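Projects > Workshop > Interviews

We use cookies to remember your settings and count visits. By continuing to read you agree to this. Manage preferences

Two arms, one table: Mahsa Mousavi on her shared-shop build

October 2026

Mahsa Mousavi has a key to the Bielecka workshop, a shared space in Ostodville with a wood room, a metal room and a row of benches that members rent by the month. Her bench is the last one before the loading door. It holds two robot arms, and she has been working on them since March.

She calls the project Preta. It began as a single arm on a kitchen counter.

"I had it clamped down at home and it walked," she said. "Every fast move, the clamp shifted a little. I'd set up a pick position at night and in the morning it would miss. I blamed the software for weeks."

The fix was a proper table. She joined the workshop to get one, and spent her first month there drilling and mounting before she ran any code at all. The second arm came later, bought used from another member who was moving away.

Mousavi works in payroll and had no engineering training when she started. She learned to tap threads from a woman in the metal room and learned the rest from manuals. The control program is her own. She named it Wernance, after a street she used to live on, and it runs on an old desktop under the bench.

The task she has settled on is stacking blocks inside a marked square. She picked it for being cheap and easy to judge.

"A block is on the other block or it's on the floor," she said. "I don't need a sensor to tell me how I did."
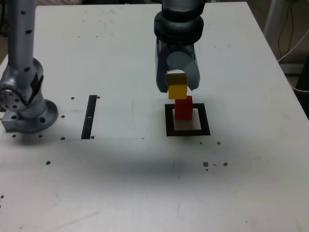 The gripper holding the top block of a three-block stack, inside the black square on Mousavi's table.

The square gives her a fixed reference. All of her positions are measured from one of its corners, so if she has to take an arm off for repair she can bolt it back on, touch the gripper to that corner and correct the numbers from there. Before she had the square she measured from the edge of the table, and the edge is not straight.

"I checked it with a good ruler after I'd already built everything on it," she said. "That was a bad evening."

She keeps her results in a paper notebook. The last full series she logged was 240 attempts at a three-block stack, and 220 of them stood. She went back through the failures one at a time and found that most happened at the moment of letting go. The fingers did not open at quite the same speed, and the slower one dragged the block with it.

Her answer was to open the gripper in two steps. It loosens slightly, waits, then opens the rest of the way. That added time to every cycle, and she has decided she can live with it.

"People ask me to speed it up," she said. "I've tried. It looks great for a minute and then I'm picking blocks up off the floor."

Height is the other number she watches. Wernance lifts the gripper to 276 millimeters above the table before it swings sideways. She used to have it lower, until it clipped a finished stack on the way past and sent a block into the next bench. The member who rents that bench was gluing a guitar neck at the time.

"He was nice about it," she said. "I bought him lunch."

The rules for the bench are short. One person near the table when the arms have power, and that person has a hand by the stop button. No sleeves over the marked area. Visitors stand back by the wood room door. She wrote them after a friend reached in to straighten a block during a run. The arm was moving slowly and he was not hurt, but she shut everything off and went home.

Having two arms on one table has been harder than she expected. Each one works well enough alone. Getting them to share the space means telling each where the other might be, and she says her first version was so careful that neither would move. The current version, number 7, gives each arm its own side and lets only one of them into the middle at a time.

"It's a traffic light," she said. "I wanted something smarter and I may still write it. The traffic light works today."

She would not give a total for what she has spent. The arms were most of it, and bolts and cable cost more than she had planned. She advises anyone starting out to buy the table first and to leave cable routing until the arms have gone through their full reach, after she had to redo hers twice.

Next she wants one arm to hand a block to the other in the air. She has tried it a few times with the speed turned down. The handoff depends on both grippers agreeing about where the block is, and for now they disagree by a couple of millimeters.

"I think it's the mounting on one side," she said. "I'm going to take it off and look at the plate before I touch the code again."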